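半透明塑料收纳盒的内容物辨识与归位流程研究
课程项目报告

项目成员：Rosaire Lavoie、Ravinder Ross、Citlali Ocampo
指导：Florence Després
最后更新：2018年8月14日

1 背景

本项目的对象是Zoltholm学生公寓二层公用厨房的储物区。该厨房由两个居住单元合用，储物区包括一组开放式层架、两个抽屉柜和一张靠墙的窄台面。干货、小工具、清洁用品长期混放，取用时往往需要把几个盒子逐一搬下、开盖、再放回。前一学期，公寓方统一更换了储物容器，由原来的不透明铁盒改为磨砂半透明塑料盒，预期是不开盖也能判断盒内物品，从而减少翻找。

更换之后，使用者的反馈并不一致。部分人认为查找变快，部分人认为与铁盒差别不大。本组据此提出两个问题：第一，磨砂盒壁在多大程度上保留了内容物的可辨识信息；第二，在此基础上，标签和摆放位置应如何规定，才能使归位的错误减少。

2 材料与术语

纳入研究的容器共51个，均为磨砂白色塑料盒，由Clumberg供货，规格分大、小两种。大盒用于层架，小盒用于抽屉。不带磨砂面的透明盒和原有铁盒不在研究范围内。

报告中使用以下术语：
“贴壁”指物品与盒壁直接接触；
“离壁”指物品与盒壁之间留有空隙；
“轮廓可辨”指从盒外能够指出物品的大致边界和走向；
“类别可辨”指从盒外能够说出物品属于哪一类，例如面食、坚果、餐具。

轮廓可辨与类别可辨分开记录。预备观察中已经发现，前者成立时后者未必成立，若合并为一个指标，结果会偏于乐观。

3 磨砂盒壁的光学影响

磨砂面使透过的光发生散射。物品离盒壁越远，从物品上某一点发出的光在盒壁上展开的范围越大，边缘因而变得模糊，颜色也与盒壁本身的灰白色混合。物品贴壁时展开范围小，颜色较饱和，边界较完整。这一点与描图纸覆盖在文字上的效果相同：纸面贴紧时字迹可读，抬起后字迹变淡。

除散射外，外表面的反光也影响辨识。厨房顶灯位于层架前上方，盒壁朝灯一侧常出现大面积亮斑，亮斑范围内的内容物颜色被冲淡。观察者改变站位可以避开一部分亮斑，但层架前的过道较窄，可移动的余地有限。

观察距离同样需要控制。距离过近时，视野内只剩盒壁的一部分，盒口、盒底等参照物缺失，观察者难以估计物品的大小。近距离画面本身对焦不实时，细纹理的损失还要叠加在散射之上，二者不易分开。

以近距离画面为例，隔着磨砂盒壁的长条形棕色物体仍可看出斜向的走向，右侧边界较直，左侧有台阶状的凹凸；颜色在上部较浓，向下逐渐变淡，与盒壁的浅色混在一起。按第2节的标准，该例记为轮廓可辨、类别不可辨。仅凭颜色和外形，本组成员无法就物品名称达成一致，因此不作推断。
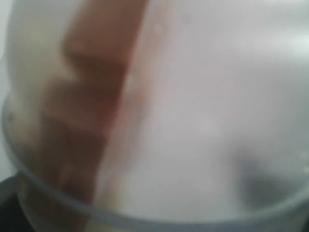 4 试验方法

4.1 辨识试验

由Trevor Tremblay负责装盒，他不参与后续判读。装盒时每盒只放一类物品，盖好后按随机顺序置于窄台面上。参与判读者共18人，均为公寓住户，事先不知道装盒清单。判读者站在地面标线处，不得触碰或摇动盒子，先回答能否指出物品边界，再回答物品类别。每盒限时作答，超时按不可辨处理。

摇动被排除在外，原因是干面、豆类等物品会发出有特征的声响，判读者可能依据声音而非外观作答。

4.2 归位试验

归位试验在层架上进行，分别采用两种标签方案：

方案A：标签贴于盒盖上表面，只写物品名称。
方案B：标签贴于盒身正面下方，写物品名称和层架位置编号。

每种方案完成100次归位操作。一次操作定义为：从窄台面取一个盒子，放到指定位置，手离开盒子即告结束。放错层、放错列或标签朝内均记为错误。

5 结果

5.1 辨识

深色、长条形且贴壁的物品最容易指出轮廓。浅色粉状物和浅色颗粒物与盒壁颜色接近，多数判读者只能判断盒内有物，说不出装到什么高度。类别可辨的情况集中在形状特征强的物品上，例如带柄的餐具。棕色系物品之间混淆最多，肉桂条、木勺柄和深色纸包装曾被互相误认。

离壁物品的判读明显变差。同一把木勺，斜靠盒壁时能被指出走向，平放于盒中央时则多被描述为“一团暗色”。

5.2 归位

方案A的主要问题出在上层。盒盖高于多数人的视线，标签看不到，操作者需要把盒子略微倾斜或取下确认，放回时又容易与相邻盒子对调。方案B没有出现这一问题，错误主要为标签朝内，集中在操作者双手抱盒、从侧面推入的情况。

方案B的一个缺点是标签遮住了盒身下部，而剩余量恰好需要从下部观察。本组将标签改为窄条后，这一矛盾有所缓和，但小盒上仍然存在。

6 归位流程

根据以上结果，拟定如下流程，供该厨房试行：

（1）清空台面，将待归位的盒子按大、小分开。
（2）开盖核对内容物与标签，不以盒外观察代替。
（3）长条物品靠盒身正面竖放或斜放，使其贴壁。
（4）浅色粉状物另在盒侧画一条补货线。
（5）大盒由下层向上层放置，较重者放下层。
（6）标签朝外，盒身正面与层板前沿对齐。
（7）抽屉内的小盒只放一层，不叠放。

7 误差与不足

判读者均为该公寓住户，对厨房常备物品较熟悉，类别可辨的结果可能偏高。试验在顶灯开启的条件下进行，未测试自然光。盒壁经多次清洗后表面出现划痕，划痕对散射的影响没有单独测量。Grindbridge公寓使用同型号容器，原定作对照，因场地排期冲突未能完成，计划于10月补做。

归位试验中，两种方案先后进行，后做的方案B可能受到熟练程度的影响。补做时将改为交替顺序。

8 分工

Rosaire Lavoie：试验设计，第3节、第7节撰写。
Ravinder Ross：归位试验的组织与记录。
Citlali Ocampo：标签制作，辨识试验的记录与整理。
装盒清单由Trevor Tremblay保管，可向本组索取。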